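Forums > Teleoperation > Collecting demos in sim

Remote control demos: cup next to two bottles

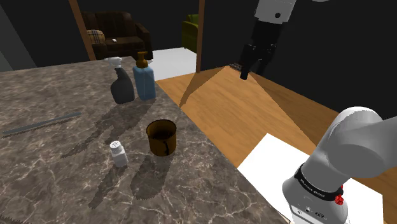

Counter setup in sim, arm over the floor side.

buron_k: I have 30 demos by remote control. The policy still drifts toward the pump bottle when I ask for the cup. Record more?

Haf Howells: Yes. Start the arm in 4 different poses and keep your approach slow.

himska2: Disagree. Throw out the demos with pauses first. Mine had 2 bad ones and they hurt.

Haf Howells: Pauses never bothered mine.

Comments

Elin Gough: Which controller?

buron_k: Just the keyboard.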